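Speaker Notes
Storage and Container Standards for Shared Workrooms
Session 2, Afternoon Program
Viklund Facilities Training

Opening (5 minutes)

Good afternoon, and welcome to the second session. The morning program dealt with floor plans and access routes. This session concerns what is kept in the rooms, and in particular the containers in which small goods are stored, moved and returned.

The figures for the current review are on the handout. The inventory covers 16 workrooms and lists 3,712 containers of all sizes. A container is listed once, in the room where it is normally kept. Containers on loan to the Susel annex remain on the list of the lending room.

Please remind attendees that the handout replaces the version sent out in August.

Color and material

The standard container for shared rooms is light blue. Gray remains in use for outgoing goods and should be kept on separate racks. Rooms that still hold mixed stock may use it until it wears out, provided that each shelf carries one color only.

Lids and liners are ordered separately. The Ploso order form has a line for each, and the two should not be combined under one item number. Liners are issued in packs of 200.

(Pause for questions on ordering. Refer detailed pricing questions to the purchasing desk.)

Blue surfaces at close range, and the room behind

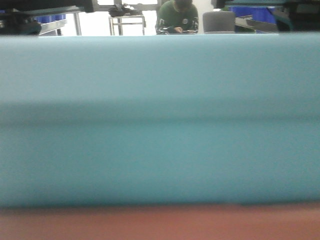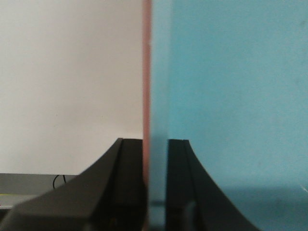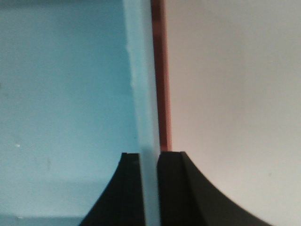 Shelf storage is the part of the standard on which the Narkero office receives the most questions. The rule is that containers of one kind stand together in a row, with the labeled side facing the aisle, and that no container projects past the front edge of the shelf. The rack at the upper left of the first slide, with its row of blue containers, may be used to introduce the point about keeping one kind together. Attendees should then be asked how their own racks compare. Mixed rows slow down the evening return, and they make the yearly count considerably harder to complete.

Thin plastic sheet should be stored flat or upright between supports and should not be folded to fit a bin. Sheets with torn or uneven edges are to be set aside for the room supervisor, who will decide whether they can be trimmed.

Work surfaces

Each work surface is to be cleared at the close of the day. Items that must stay out overnight are to be marked with a dated card. Chairs are returned to the desk to which they are assigned, and stands are moved back from windows so that the blinds can be lowered.

Mats are wiped down weekly. Rooms with colored mats should use the mild cleaner only, as the stronger product has caused fading at two sites.

Reporting

Damaged containers are reported on the short form. Cracked corners, missing handles and warped bases all count as damage. Surface marks do not, unless they cover the label area.

(If time is short, omit the next paragraph.)

Rooms that return their forms before the monthly cutoff will receive replacements with the regular delivery. Late forms are held over to the following month.

Next session: labeling and shelf maps. Handouts are at the back table.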